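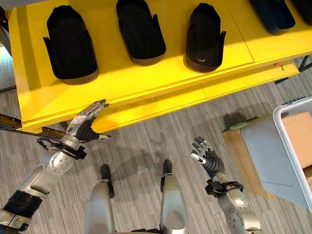
Storing service medals, paybooks and wartime letters at home

Last revised Aug 2, 2018

Most family collections of service records are damaged by storage, and most of the damage is avoidable. The following applies to paper, ribbon and base-metal items from either world war.

Location

Use an interior cupboard on the ground floor. Attics, garages and any wall backing onto a bathroom are unsuitable. Relative humidity should stay steady; a cheap hygrometer from the hardware store is adequate. Check it monthly, and again in October when the heating comes on.

Paper

Remove paper clips, pins and rubber bands before anything else. Rusted staples should be opened from the back with a thin blade and lifted out, never pulled. Unfold letters once and leave them flat. Interleave with unbuffered acid-free tissue. Paybooks keep their original covers, even when the spine has failed. Do not laminate. Do not use adhesive tape of any colour or grade.

Write on the enclosure in pencil before the item goes in. Service number first, then surname, then unit.

Photographs

Polyester or polypropylene sleeves only. PVC sleeves go tacky and will lift the emulsion. The Edura 240 sleeve fits a standard wartime portrait with its mount; the Zikley equivalent is slightly narrow and catches on card corners.

Medals and badges

Do not polish. Polishing removes naming from the rim, and a medal with a worn rim is difficult to attribute. Handle with nitrile gloves. Ribbon should lie flat, out of light, and should not be washed. Keep bronze and silver in separate bags and keep both away from wool felt, which tarnishes silver.

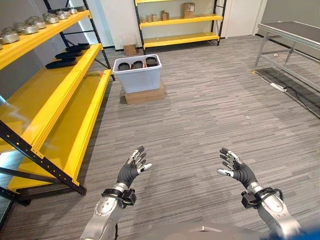
Samuel wrote that cotton gloves had snagged the ribbon on a campaign star, and asked whether bare washed hands would do instead. For paper, yes, provided they are dry. For metal, use nitrile.

Boxes

A Tradon 448 archival box holds one person's papers without crowding. Fill slack space with crumpled tissue so that sheets do not slump. Store flat, no more than 3 high.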